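Robot Systems in Practice
Handout 6: A pinch fault on hand-held grippers
Course convenor: Elango Menon

Read before the lab session. Bring your fault sheet from Handout 5.

The fault covered this week was reported on the Ruddock project during cloth handling. An operator closed the gripper on a folded towel and released the handle. The fingers stayed shut. She reached across with her free hand to pull the cloth out, the fingers opened, then closed again on her thumb. The injury was a bruise. The report was filed as a near miss and later raised to a minor injury.

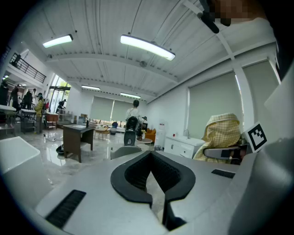 Lakshmi Mathew

1. What was found

The return spring had not broken. Lint from the cloth had worked its way into the slide behind the pad and packed down over 231 cycles since the last clean. Friction in the slide was then higher than the spring force near the closed position. When the cloth was tugged, the slide jumped free and bounced back.

The log did not flag this. The width sensor reads the position of the trigger linkage, and the linkage had returned as normal. From record 1135 onwards the log shows an open gripper while the fingers were closed. Any work that relied on those records had to be checked again by hand.

2. Why the checks missed it

The start-up check at Ruddock was done with nothing between the pads. An empty gripper opened correctly every time, as the slide never had to start from a loaded position. Jamila Rathnayake repeated the check with a 45 mm foam block and the fault showed on the third try.

Note the two separate failures: a mechanical one (the slide) and a measurement one (the sensor in the wrong place). Cleaning cures the first only.

3. Working with cloth

Cloth sheds, bunches and catches under pad edges. It also hides the fingertips from the operator, so a half-open finger is easy to miss.
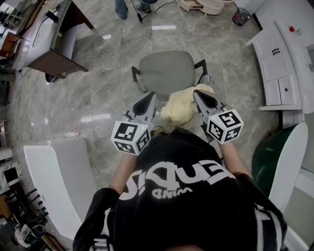 Fig. 2. Two grippers in use, with a cloth on the chair seat between them.

If a finger sticks:
Stop and say so aloud.
Put both grippers down on a flat surface.
Do not pull the cloth.
Open the slide with the release key, keeping fingers behind the pad.
Write down the record number before restarting.

4. Changes made

Slides are now brushed out after every 85 cycles with cloth. The loaded check has replaced the empty one. Moving the sensor to the finger itself is planned for May.

Questions on section 2 to Marius Olteanu, please. The spring force plots are in the course folder.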